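Lymphoid tissue in the gut of laying hens: what we found in the caecal tonsils

Project report, second-year Animal Biology, practical group 14

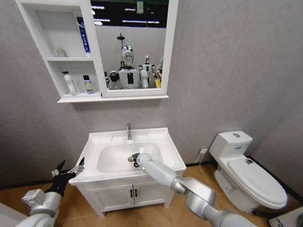 Why the caecal tonsils?

Chickens have no lymph nodes like ours, so much of their gut defence depends on patches of lymphoid tissue in the gut wall. The biggest of these sit at the necks of the two caeca, the blind pouches that branch off where the small intestine meets the large one. We had read about them in lectures, but seeing them under the microscope was something else!

Our question was simple: do hens kept outdoors have larger caecal tonsils than hens kept in a barn?

Material and methods

We received caeca from 70 hens, all culled at the end of lay. Half came from Pastura, a free-range farm, and half from the Nouri barn unit. Both flocks were the same breed and had been fed the same pellets. The tissue was fixed in formalin, embedded in wax, cut and stained with haematoxylin and eosin. We measured the lymphoid area in each section with Silto, the image program on the teaching lab computers (it crashes on big files – save often).

Results

In the Pastura hens the mean lymphoid area was 1,030 units, against 939 in the barn hens. Germinal centres were easy to spot in both groups, as pale round areas with a darker rim. The spread within each flock was wide, and the two overlapped a good deal.

Discussion

The difference goes the way we hoped, and it fits the idea that outdoor birds meet more microbes and parasites. We can't rule out the angle of cutting, though. A slanted section makes the tonsil look bigger, and our first sections were definitely slanted. We also had no worm counts for either flock. Next year's group could take three sections per bird and add antibody staining for B cells – we would love to see those slides.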